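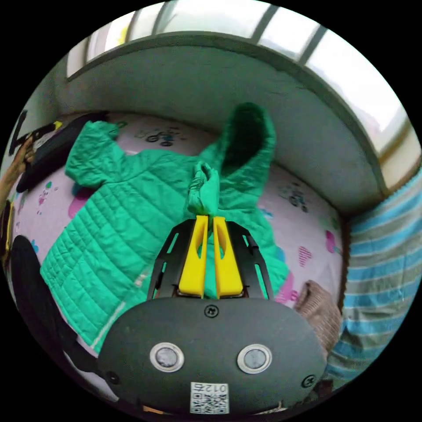
A resident of Weltotthorpe House wrote to this office to ask why quilted jackets returned from last winter's storage had come back flat and creased along the sleeves, and whether there was any point in folding them at all. The letter went on to say that a coat left on a hook "looks better in November than one that has spent the summer in a box." The Household Services Office has received similar remarks and offers the following guidance ahead of the August collection.

Seasonal Storage: Quilted and Padded Jackets

Padded garments may be folded for storage provided that they are folded loosely and are not compressed. Most of the creasing reported last year occurred in jackets that had been rolled tightly or placed beneath heavier items. Hanging remains acceptable for residents with sufficient closet space, but hooks should be avoided, as the weight of the garment falls on one point of the collar or hood.

Jackets should be clean and fully dry before they are packed. Please empty all pockets, including inside pockets, and close the zipper.

The garment should then be laid flat on a bed or a large table and smoothed by hand from the center outward. Each sleeve is folded across the body in turn, with the cuff pointing toward the opposite side. A hood is folded down last, over the sleeves. The lower half of the jacket is then brought up once to meet the shoulders. A second fold is seldom needed and tends to leave a line across the quilting.

Storage boxes are available from the linen room on the ground floor at Fidmont Court and Weltotthorpe House. The standard Lundgren box holds 5 adult jackets or 6 children's jackets. Residents are asked not to exceed these limits, even where the lid can still be closed. Vacuum bags, including the Goko bags supplied in earlier years, are no longer accepted for padded clothing. They may still be used for blankets and bed sheets.

Each box must carry a label showing the apartment number and the number of garments inside. The office stored 1135 garments last season, of which 389 were padded jackets or vests, and unlabeled boxes caused considerable delay when items were returned.

Boxes for the August collection should be left inside the apartment door by 9 a.m. on the day assigned to each floor. The schedule is posted beside the mailboxes in both buildings.

Household Services Office, July 2026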